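3. Materials and Setting

3.1 The work surface

All of the arrangements in this study were made on one tabletop. The top is black, and it stands inside an enclosure with black fabric overhead and fabric hung down the two sides. We chose a dark surround after a pilot at the Ellery site, where window light moved across the table during the day and the same small items were easy to find in the morning and hard to find by late afternoon. With the fabric in place, the time of day made no difference that our raters could detect.

A white rectangular board marks the working area. It was placed toward the center of the table, in front of the stored items, and participants were told that anything on the board counted as "in use" and anything behind it counted as "put away." This wording was kept the same at both sites, Ellery and Sastley. We had first tried a taped outline on the black surface, but people tended to ignore the tape and set things down across it. The board has an edge that can be felt with the hand, and the problem did not come up again.

3.2 Items

The items were picked to stand for the mixed contents of a household work table or utility drawer. We wanted things that differ in how firmly they hold their shape, in whether they can contain other things, and in whether they can be seen through. The list was drawn up from the Hornbridge drawer survey, in which 71 households emptied one drawer and listed what was in it. Cables, pens and small open containers turned up often enough to be included without much debate. Squeeze bulbs were less common, but we kept one in the set as a soft item that does not stack.

Items fall into two groups. Containers are the items that can hold another item: a cup, a tray and a box. Loose items are everything else, including the cable, the marker and the smaller pieces. The distinction matters for scoring, as a loose item may be put away either directly on the table or inside a container, and these are scored differently (see 3.4).

The cable deserves a separate note. It is the only item whose footprint depends on how it was last handled. A cable that has been dropped takes up more of the board than one that has been coiled, and a tight coil tends to open again when it is let go. We did not use a tie or clip. Kamata's earlier work on cord storage found that people given a tie spent most of their time on the tie, and we were more interested in where the cable ended up than in how neatly it was bound.

3.3 Arrangements

Each arrangement starts from one of 5 layouts. In the row layout, containers and upright items are lined up along the back of the table from left to right, and the board in front is used for the item being dealt with. The other four layouts (corner, ring, pile and split) use the same items in different positions and are described in the appendix.

The row layout was the one most participants produced by themselves when asked in the pilot to "set the table up so you can find things." It leaves a clear path to the board and keeps the items from hiding each other. Its weak point is that it uses up the full width of the table, so that a new container has nowhere to go except in front of the others. Several people then began a second row — usually with the smaller items — and by the end the back of the table looked much as it had at the start, only deeper.

Figure 1 gives an instance of the row layout with the cable as the item in use. The squeeze bulb is at the left of the row, followed by the wooden box, the cup and the clear tray, which already holds some small items. The cable lies on the board in a loose loop. 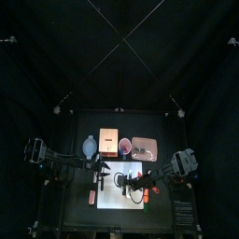 3.4 Scoring

Two raters worked independently from still views of the table. Each loose item was given one of three codes: on the board, behind the board, or in a container. An item that touched both the board and the black surface was coded by where the greater part of it lay. For the cable, the raters judged the whole loop and disregarded a stray end.

In all, 500 still views were coded. The raters disagreed on the cable more than on any other item, and a third reading by Miyuki Kamata settled these cases. Disagreements over the smaller pieces were mostly a matter of whether something stood inside a container or directly in front of it. Where the view could not settle this, the item was coded as unresolved and left out of the container counts — it was still included in the count of items off the board.

We also gave each view a tidiness score from 1 to 7, with the Grornum scale as a starting point. The original scale was written for shelves and asks whether items are aligned with the front edge. We replaced that question with one on whether items share a common line, in any direction, and dropped the question on labels.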